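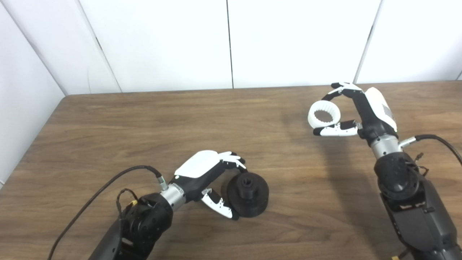 Home | Stories | Recipes | Archive | Subscribe

The Pickle Crock on Nillberg Street

By Setsuko Katayama
19/11/2019

When I telephoned Hermine Lehner to ask whether I could come by and talk about pickles, she said I could come if I was hungry, and that if I wasn't hungry I should wait until I was. I had skipped breakfast to be safe. By the time I got my coat off there was a plate of rye bread in front of me and a saucer of yellow radish, and we had started on the subject of her late mother-in-law before I found my pencil.

Hermine has run the pickle counter at the back of Sakamoto, the little grocery on Nillberg Street, for 26 years. She came to the trade by marriage. Her husband's mother kept sauerkraut in the cellar, and Hermine, who grew up on the jarred kind, thought it was the most awful smell she had ever met. "I told him we could visit his mother in the summer only," she said. "Then I had a baby coming and I wanted nothing else. I ate it out of the crock with my fingers, standing on the cellar steps."

The radish came later, and for that she thanks Kumiko Hirose, who owned the grocery then and lived upstairs. The two women traded over the back fence for most of one August, a jar for a jar, until Mrs. Hirose asked if she would like to sell some. "She didn't say my cabbage was good," Hermine told me, laughing. "She said it was nearly good. I went home and made it again with less caraway, and she was right, you know."

I asked what had been wrong with the caraway, and this took us a good while (and a second slice of bread). The short version is that she had been hiding behind it. Cabbage that is fresh and salted properly has a sweetness to it, she says, and a heavy hand with the seeds covers that up. She still salts by feel. When her nephew gave her a scale for her birthday she used it for letters.

The rice bran bed, which she keeps for cucumbers and small turnips, is another matter, and she is strict about it. It has to be turned by hand every day, right down to the bottom, and smoothed flat again with the palm. Mrs. Hirose gave her the first scoop from her own. "When I went to my sister's for two weeks I left it with Shigeru Onishi from the flower shop," she said. "He telephoned me every evening. It was too sour, it was too wet, was it supposed to smell like that? I had no vacation at all! But he kept it alive, and now he has one himself and he gives me advice."

Does she worry about who will take over? She got up and fussed with the kettle before she answered. Sota Ikeda, who stocks the shelves after school, has been helping her shred on cabbage days, and last fall they put up 76 jars between them. "He is fast," she said. "He is too fast. I tell him, slow down, you have only the ten fingers. But he tastes everything, and he makes a face when it isn't ready, and it's the correct face."

I left with a jar of the turnips and strict orders to eat them within the week. They lasted until supper.

Comments

BreadAndButter says:
My grandmother used a flat stone from the creek as her weight. I still have it. Does Mrs. Lehner ever do green tomatoes?

Walt P. says:
She does, but only after the first frost, and you have to ask.

Dorrie says:
Bought the radish after reading this. My husband ate it all with a fork at the counter.

Contact us | Copyright 2019 | Back to top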